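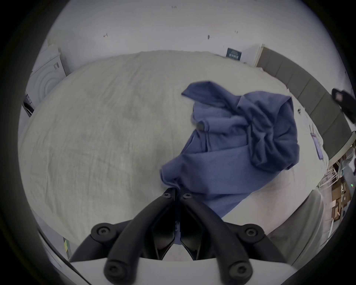 Blue top, white sheet, Saturday. Folding still to do.

2 Oct 2021

Right, quick one, as I've got to be out of the house by four and my hair is wet.

It's the big wardrobe swap. Summer things down, winter things up, everything over the bed first. I do it every October and every October I think it'll take a morning. Started after breakfast. It is now gone two and I've had toast twice.

The method, if you can call it that, is Signe's. Signe Briem, who some of you will remember from the sewing posts. She strips the duvet and pillows off, leaves just the bottom sheet, and does one thing at a time on the bare bed. Not a mountain. One thing. You take it out of the bag, put it down on the sheet, look at it, decide, fold it or don't, and off it goes before the next one comes out. I used to tip the lot out and then sleep on the sofa.

White sheet is best for this. Found that out last year with the navy one, couldn't see a single bit of fluff or a loose thread until I'd put the thing on. On white you see everything. You also see that the sheet wants ironing, but I'm not ironing a sheet. Sorry Mum.

So, the blue one. It comes out of the bag every year in the same state, all twisted up on itself, sleeves who knows where. It's soft, it's a good colour, it's the first thing I reach for when it's neither warm nor cold. And it creases if you so much as look at it. I've had it since the Arkville flat, which some of you will know is a long time. Keep. Obviously keep.

How I get a heap like that flat, for Loubna who asked in the comments:

Find the hem first. Not the neck, not a sleeve, the hem. Pinch it at one point and give it a bit of a pull, and the rest starts to untwist by itself. Then find the other side seam and lay the bottom edge straight. Then sleeves out. Then a flat hand from the middle outwards, a few times. Only then fold. If you start from the neck you end up with a knot, at least I do.

After that I do thirds lenghtways, sleeves tucked back, then in half and half again. It stands up on its own in the drawer if you've done it right. Mine stand up for a week or so and then lean.

The drawers. People keep asking. They're the Utalwood ones, the chest with the deep bottom drawer, second hand from Hazem Younis when he moved. He wanted 100 for it and threw in the lamp. Runners stick a bit in damp weather, candle stub rubbed along them sorts it out. Top drawer is small stuff, middle is tops, bottom is jumpers, and the jumpers don't fit, they've never fit, so the thick ones go on the shelf.

Summer stuff goes in the Stornance boxes under the bed. Lids are rubbish. Boxes are fine. I put a scarf round one to keep it shut.

Decisions so far, in no order:

Green linen trousers, going. Haven't done them up since the wedding.

Stripy top with the hole, staying, for painting in. I don't paint. Might.

Grey cardigan, going to Zineb, who has been polite about wanting it for two winters.

White shirt number one, staying. White shirt number two, also staying. I know.

The long brown skirt, undecided, hanging on the door so I can look at it all week.

Three odd socks, no idea, back in the drawer to wait.

Charity bag is by the front door and this time it's going TODAY, on the way out, not into the boot of the car till Easter. I've told Marwa to check. She will check.

Oh, and moths. Someone asked about moths. I've had one bad year, the year I lost the good jumper, and since then everything woolly gets washed or at least properly shaken out of the window before it goes away. Lavender bags too, the ones I made from the Bensaid offcuts. Whether they do anything I couldn't tell you. They smell nice for a month. I re-squeeze them when I remember.

What I'd do differently. Start earlier, same as every year. Put the radio on in the bedroom so I don't keep wandering off to the kitchen to hear it. Have hangers ready before, because I ran out and had to take them off coats, and now the coats are on the chair, and the chair is where the undecided pile was meant to be, so the undecided pile is on the landing. Someone will step on it. It'll be me.

Also I want to get on with mending things when I find them. There's a small basket for mending and it's been full since spring. Two buttons and a hem, ten minutes' work, and I've walked past it every day. Going to do one thing from it per evening this week and report back. Hold me to it.

Still to go: the whole second bag, which is mostly jumpers and whatever I shoved in at the end in May when I'd lost the will. Coats. Scarves, hats, the glove situation. And then the bed has to be made again before tonight, clean duvet cover, which is on the line, and it's clouding over as I type.

Loubna, yes, you can borrow the boxes idea, no need to ask. Signe, if you're reading, I did skip the bit where you write down what you've kept. Will do it tommorow. Probably.

Zineb, cardigan is in a bag with your name on it, on the hall table, come and get it any evening except Tuesday.

Right, jumpers. Then shoes, then out. Will put the drawer pictures up once there's something in the drawers.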